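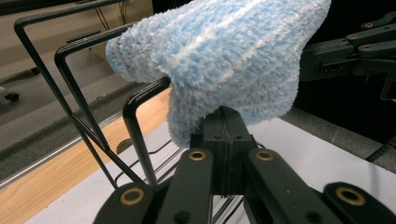
첨부 1. 핸드헬드 그리퍼 시점, 검은 와이어 랙에 걸쳐진 하늘색 줄무늬 양말

보낸 사람: 서하린
받는 사람: 손시범 학습 메일링 리스트
날짜: 2022년 8월
제목: Re: [손시범] 천 종류 과제, 원격조종이냐 그리퍼를 손에 쥐느냐

안녕하세요, 서하린입니다.

Femi 님 메일 읽고 바로 답장 쓰려다가, 손에 쥐는 쪽으로 좀 더 모아 보고 쓰는 게 낫겠다 싶어서 며칠 늦었습니다. 결론부터 말하면 저는 양말 과제만큼은 손에 쥐는 그리퍼로 완전히 넘어갔어요. 정말 재미있습니다!

> Femi Osagie 님이 쓴 글:
> 저희 Flendham 쪽은 2월부터 계속 원격조종으로 시범을 모으고 있습니다. 블록이나 컵은 괜찮은데 천만 나오면 속도가 뚝 떨어집니다. 리더 암으로는 천이 손가락 사이에서 미끄러지는 느낌이 전혀 안 와서, 조종하는 사람이 화면만 보고 한참 멈춰 있게 됩니다. 그 멈춤까지 정책이 그대로 배웁니다.
> 손에 쥐는 그리퍼로 바꾼 분들은 양말이나 수건을 어떻게 하고 계신지 궁금합니다. 특히 건조대처럼 가는 철사가 많은 물건 위에서요. 그리고 시범을 몇 개쯤 모았을 때 쓸 만해졌는지도 알려 주시면 감사하겠습니다.

멈춤까지 배운다는 말씀에 크게 공감했습니다. 저희도 원격조종으로 모은 Lumutum 세트를 돌려 보면 로봇이 양말 바로 앞에서 가만히 서 있다가 움직이곤 했거든요. 사람이 고민하던 딱 그 자리에서요. 손에 쥐고 하면 그 망설임이 거의 없어집니다. 손목으로 바로 느낌이 오니까 천이 빠지려는 순간 저도 모르게 각도를 고치게 되고, 그 고치는 동작이 그대로 기록에 남습니다. 저는 이게 제일 마음에 들어요.

수량부터 말씀드리면, 양말을 랙에 거는 과제로 지금까지 시범 700개를 모았습니다. 이 가운데 28개는 버렸어요. 대부분 제가 손목을 너무 빨리 돌려서 위치 추적이 튄 것들입니다. 올해 안에 수건까지 합쳐서 3,000개를 채우는 게 목표입니다. 쓸 만해진 시점은 아직 자신 있게 말씀을 못 드리겠네요. 평가를 제대로 돌린 뒤에 따로 메일 드릴게요.

철사 많은 물건에 대해서는 몇 가지 적어 둡니다.

양말은 보들보들하고 보풀이 긴 것부터 시작해 보세요. 첨부 1에 나온 것 같은 복슬복슬한 종류인데, 얇은 면양말보다 손가락에 훨씬 잘 물립니다(처음에 얇은 걸로 시작했다가 하루를 날렸습니다). 다만 이런 양말은 부피가 커서 손목 카메라 화면 위쪽을 다 차지해 버려요. 랙의 가로대가 양말 밑으로 들어가면 화면에서 사라지니까, 접근할 때 가로대가 보이는 구간을 일부러 길게 잡고 들어갑니다.

검은 랙은 가는 봉에 빛이 반사되어서 가장자리만 하얗게 뜨는 경우가 있습니다. 저희는 흰 상판 위에 두고 씁니다. 봉이 또렷하게 구분되고, 아래쪽 평행한 봉까지 잘 보여요. 조명은 위치를 바꿔 가면서 모으는 편이 좋았습니다.

그리고 놓는 동작이요. 잡는 것보다 놓는 게 더 어렵습니다. 천이 처져서 손가락 주변에 뭉치면 벌린 다음에도 따라 나오거든요. 저는 벌리고, 아래로 살짝 내리고, 그다음에 뒤로 뺍니다. 이 순서를 시범마다 똑같이 지키는 게 생각보다 중요했습니다. 같이 모으는 사람이 2명인데, 한 명은 아래로, 한 명은 옆으로 빼던 시기의 데이터는 따로 표시해 두었습니다.

원격조종을 아예 접은 건 아닙니다. Briggs 서랍 과제처럼 힘을 오래 주고 있어야 하는 건 여전히 원격으로 모아요. 손에 쥐고 하면 사람 팔은 되는데 로봇 팔은 안 되는 자세가 자꾸 섞여 들어가서요. 양말도 팔꿈치가 높이 올라가는 시범은 재생할 때 걸리는지 꼭 확인하고 있습니다.

혹시 Pramex 쪽 손가락 패드 써 보신 분 계신가요? 긴 보풀이 끼는지 궁금합니다. Femi 님도 괜찮으시면 멈춤이 심한 에피소드 몇 개만 공유해 주세요. 저희 것과 나란히 틀어 보고 싶습니다!

서하린 드림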